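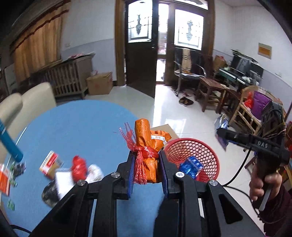

Slide 1. Clearing a round table at home, with two hand-held grippers. The orange package is tied with red string.

Home | Talks | Notes | Archive | Contact
Search this site Enter keywords Go

Can it clear the table yet?
Speaker notes, Urley talk, Dec 27, 2022

Leave slide 1 up while people sit down. Start when the door closes.

Opening. I get asked one question more than any other, and it is whether a machine can do the housework yet. My answer tonight is "some of it, slowly, with a person nearby." I'll spend the rest of the talk on the word "some."

Point at the package. A shiny wrapper, crumpled on one side and rolled into a tube on the other, with string wound around the middle. Ask the room how they would pick it up. Most people will say "just grab it." Ask where. Wait for an answer.

The trouble with a package like this is that it has no fixed shape. A box has sides you can measure. Soft plastic gives when you squeeze it, and shine confuses depth cameras. Loose string can catch on a finger, and then the package won't let go when you want it to. I count letting go as half the job.

Now the table. Boxes, a tied red bag, a white bag, some very small pieces near the edge. Bags are harder than boxes. Small flat pieces are harder than bags - you need fingertips, or something as thin as fingertips.

Slide 2. The Ridereck trial.
We ran this in March. The task was to move mixed household items from a table to a basket. 1824 tries in all, over 12 kinds of item. Boxes went well. Firm packets went fairly well. Tied bags were poor, and anything with string or ribbon was the worst group. Don't read the whole chart out. Give them the top row and the bottom row and move on.

If someone asks about speed: 21 seconds for an average item, and that leaves out the resets. A person does it in two. Say it plainly, they will work it out anyway.

Slide 3. Shop floor.
The Zerkomari packing line is the fair comparison. Same kind of gripper, much better results. The reason is the floor, more than the arm. Parts arrive facing one way, the light stays the same, and no chair gets pulled out in the middle of a cycle. Go back to slide 1 for a moment here and point out the chairs, the stools, the shiny floor with window light on it. A house is full of that.

Slide 4. Two hands.
Go back to the right side of slide 1, where a second gripper has a silver and blue-purple packet at its tip. Many chores need two hands. Holding a bag open is one. Untying a knot is another, and we did not attempt knots at all. The Cai software can plan for two arms but it plans them one after the other, so you get a lot of waiting.

Slide 5. What I would buy today.
- Floor cleaning: yes, if you pick up first.
- Sorting boxed goods on a bench: yes, in a shop.
- Clearing a table: no.
- Folding laundry: no. Skip the video if running late.

Questions I expect: cost, safety around kids, jobs. For cost, say I don't have a home price because there is no home product. For safety, slow and soft is fine, slow and heavy still pinches. For jobs, refer to the handout, page 2.

Check the clicker battery. Bring the spare HDMI cable.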